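# Chapter 11: Choosing a Starter Kit for the Robot Bench 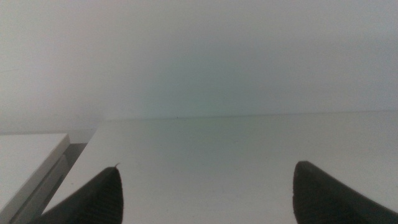

By now you have read a good deal about joints, motors and controllers, and you may well be itching to get your hands on a machine of your own (we certainly were, at this stage!). Buying one is a different sort of job from understanding one, though, and it deserves a chapter to itself. We'll spend ours on a single product, the Morkell bench kit from Hultlow, and go through it slowly, the way you might go through a used car with a patient aunt beside you.

The kit comes in two versions. Both include the arm, a two-finger gripper and a small camera that rides near the wrist, and the larger one adds a second set of fingers and a longer cable. The fingers have a ridged surface for a better hold, and they are sold separately as well, at 35 dollars a pair. Keep that figure in mind when we come to running costs in Section 11.2, where it turns up more often than you'd like.

We'll also compare Hultlow's service plan with the one from Hartley, whose Ruvum arm is the usual rival in school catalogs. The Hartley plan costs some 225 dollars a year and covers shipping both ways. Hultlow charges less and asks you to pay the postage, and whether that is a bargain depends a great deal on how far you live from a repair shop.

Before you read on, take a sheet of paper and write down what you would want a robot arm to pick up. Be as plain as you can: a sponge, a cup, a bag of screws. Add the size and weight of each thing if you can find a ruler and a kitchen scale. Keep the sheet handy, as we'll start Section 11.1 by checking it against the gripper's listed opening and load.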